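Jernen two-arm bench kit

Two arms, one aluminium rail, for a spare room or shared workshop. Both brackets bolt to the rail and can be moved. Allow 30 minutes to set the spacing so the grippers meet over the middle of the table. 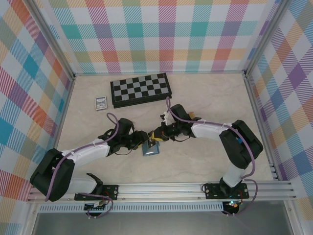
Régis Millet wrote in July that he had to retighten his bracket bolts after 12 hours of use, and would add thread lock next time.

Cables run along the arms with a loop left at each wrist. Keep the loop when you fit your own. 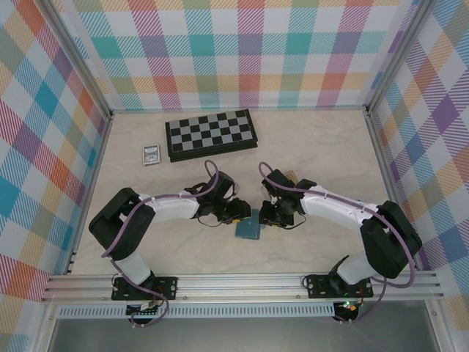 Can I buy one arm first?
Single arms are sold separately, and the second fits the same rail.

Spare cable ties: pack of 100.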